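## Clearing an entryway without buying anything

Every October the stores roll out "entryway systems," and I remain unconvinced. I bought a Casance bench once. It held shoes for nearly 2 weeks and then it held mail. Try this first.

1. Take everything out and pile it on the bed. Yes, the bed – you'll want to finish before dark.
2. Put back only what left the house with you in the last four days.
3. Give each person two hooks. Guests can share one.
4. Hang bags by the short handle if they have one. Long straps snag.

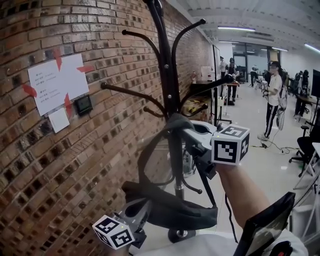

Heather Gilchrist swears by labels. I tried them, and my family read them once. What worked a bit better was moving the hooks closer to the door, even though it looks worse.

Off-season coats go in a closet. Vacuum bags are supposed to save space, but mine leaked and the wool came out creased.

5. Wait 12 days before you buy a shelf. If the floor is still covered, you own too many shoes, and a shelf will only hold more of them.

Umbrellas I still haven't solved.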